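Demonstration teaching (robots)

From Binevside, the open workshop encyclopedia
Redirected from "Teaching by hand", "Teaching by remote". See also: Playback, Waypoint, Leader arm.

Demonstration teaching is a way of getting a robot arm to do a job by having a person do the job through the arm first. The person moves the arm, the computer writes down what the arm did, and a program is built from the record. No line by line coding of each move. Also called teaching by showing, programming by demonstration, or just "demos" in most labs.

Two main forms. By hand — the person holds the arm and pushes it through the task. By remote control — the person stands or sits apart and drives the arm with something else: a second smaller arm, a hand controller, a glove, a 3D mouse. Mixed setups exist, see below.

Common practice tasks are small tabletop ones. Picking up toy bricks and setting them on a studded baseplate is a favorite, cheap to set up and hard enough to be useful.

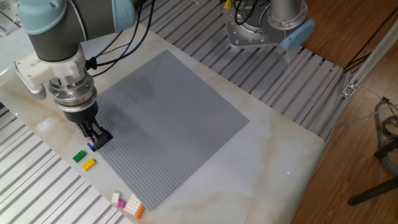 Article by Elspeth Rennie
Last changed in August

Teaching by hand

Oldest form. The arm is put in a soft mode where the motors carry its own weight and not much else, so it can be pushed with one hand. Person guides the gripper to the part, closes it with a button or pedal, guides it to the target, opens it. Positions of all joints get saved many times a second, or only at chosen points (waypoints).

Good sides: fast to learn, no extra gear, and the person feels contact directly. If a brick catches on a stud you know it in your wrist.

Bad sides: hands and sleeves get in the way of the cameras. Matters a lot if the recording is meant to train a vision model, which will happily learn that a sleeve is part of the job. Also tiring. Heavy arms stay heavy-ish even in soft mode, and two arms at once is awkward for one person.

Teaching by remote control

Keeps the person out of the picture. The most used version is leader and follower: a small light arm (leader) is moved by hand and the working arm (follower) copies it joint for joint. With a leader of the same joint layout there is very little math in between. Hand controllers and mice send gripper positions instead, and the software has to work out the joints, so odd elbow poses turn up.

Delay is the usual complaint. Small delays people adapt to without noticing. Longer ones make them move in short hops — push, wait, look, push — and the hops end up in the data.

Touch is the other one. Most cheap leaders give no force back. Pressing a brick down onto studs is then done by eye alone, and new operators tend to press too hard or let go to early.

Setting out the work

How the parts lie at the start counts nearly as much as the driving. Two habits are common.

Row start. Parts are lined up beside the target, with gaps wide enough for the fingers. Easy to reset, easy to check. The weak point is that the robot may learn places and not parts, and go to where the green one always was.

Scatter start. Parts are dropped or spread differently each time. Slower, more failed grasps, but the result usually holds up better when something gets moved.

Many groups begin with rows and go over to scatter once grasping is steady. Mixing sizes helps too. A small square brick, a long one with eight studs and a wide flat plate each ask for a different grip, and flat plates are the worst since there is so little side to hold.
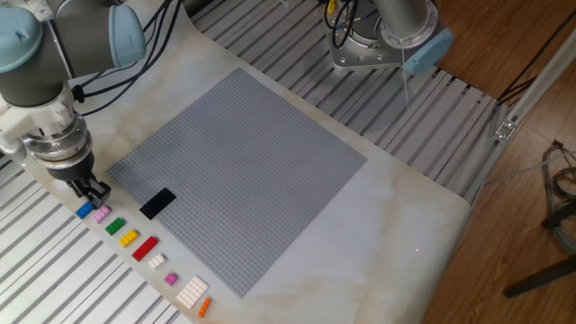

Kirstin Morrison
Section editor, robot teaching

Baseplate at an angle or square to the arm? Square is easier for the operator. Angled forces the wrist to turn, so the recordings hold more variety. Contributors differ on this, see talk page.

How many demonstrations

Depends on the method. Plain playback needs one good run. Learned policies need more, and figures get quoted without much context. The Montoya notes, a set of write-ups traded between hobby labs, give 17 runs for a single pick and place from a fixed start, and over 1000 for a full brick build from scatter. Treat both as rough. Table, gripper, camera placing all shift them.

Bad runs: keep or throw out? Runs with a slip and a clean recovery are often kept, as the robot otherwise never sees how to get out of trouble. Runs where the operator gave up are thrown out.

Mixed setups

Ultov, a teaching workshop in Duvstead, uses a handover scheme: remote control for the reach and grasp, then hand guiding for the last bit of the press. Its course sheet gives 14 runs per student, with 2 practice runs first that dont get saved. Cameras are masked for the hand guided part.

Problems often reported

Gripper closing a hair before the fingers are level. Brick tilts, wont seat.
Shadow of the arm falling across the target, confuses models trained under even light.
Cables pulling at the wrist late in a long reach.
Operator pauses to think. The pause gets learned — arm hovers over the part for no reason. Trim pauses before training.

Related entries: Gripper calibration, Camera masking, Resetting the table, Leader arm (building one)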